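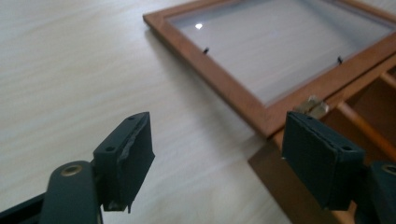
# Week 4: Perceiving the lid, or why glass eats your afternoon

Notes for the manipulation software course, April 2021. I talk faster than I write, so bring these along and scribble on them.

Last week we got a planner to move a gripper between two known poses and everyone was happy. This week we take away the known pose. The object is a wooden box with a hinged glass lid, and your code has to find out where the lid is and how far it's open, using only what the wrist camera gives you.

## What the camera gets and what it doesn't

Glass is a pain (you'll hear me say this a lot). A pane picks up the ceiling light and turns milky gray, and then there's a bright spot from the lamp that slides around whenever the camera moves. If your feature tracker locks onto that spot, it'll happily report that the lid is moving when it isn't. Leonie Haberkorn lost most of August to this exact bug, and she's a lot more careful than I am!

So we don't track the glass. We track the wood border around it. It's reddish brown against a pale table, the edges are straight, and you get a nice sharp corner to anchor on. The pipeline goes:

1. Undistort the picture. Please don't skip this, wide lenses bend your straight edges.
2. Mask out the fingers. They sit in nearly the same place in every picture, so a fixed mask plus a little margin does fine.
3. Find line segments and throw away anything shorter than 71 pixels.
4. Group what's left into a quadrilateral. You'll often be missing a side, so your code has to cope with three edges or even two and a corner.
5. Fit the lid pose using the measured size of the border.

Step 4 is where the homework lives. In Nokier (our little perception library) the function is `fit_partial_quad`, and it returns a confidence along with the pose. Read the confidence. Half of last year's crashes came from people who didn't.

## The hinge is your friend

A free rigid body has six numbers you need to estimate. A lid on a hinge has one, once you know where the box is. That's a huge saving, so use it. Fit the box first, from its front wall and the thin dividers inside, then solve for the lid angle alone.

Shadows will try to fool you. The soft gray one beside the border can look like a second edge, and if the fit grabs it, the lid comes out a bit too wide. Check the width against the real one before you trust the angle.

## Control side

Britta Buschmann wrote the Drolus controller we use, and her default grip speed is on the gentle side – leave it there. Your state machine needs four states: `look`, `approach`, `close`, `swing`. In `swing` the fingers have to follow an arc around the hinge axis. A straight line will pull on the hinge, the force goes up, and the controller stops you (rightly).

If the confidence drops during `approach`, go back to `look`. Don't freeze the last good pose and hope.

## Homework

- The set has 568 labeled pictures in the Tiedemann folder on the course drive. Keep 19 of them aside for your own sanity check and don't tune on those.
- Report the lid angle error as a median, plus your worst case. I care more about the worst case.
- Write a paragraph on one picture your code gets wrong, and what you'd try next.

Reading is the chapter on articulated objects in the Mekenano manual. The math in the second half is heavier than you need, so stop at the screw axis part and come to office hours if it's still fuzzy.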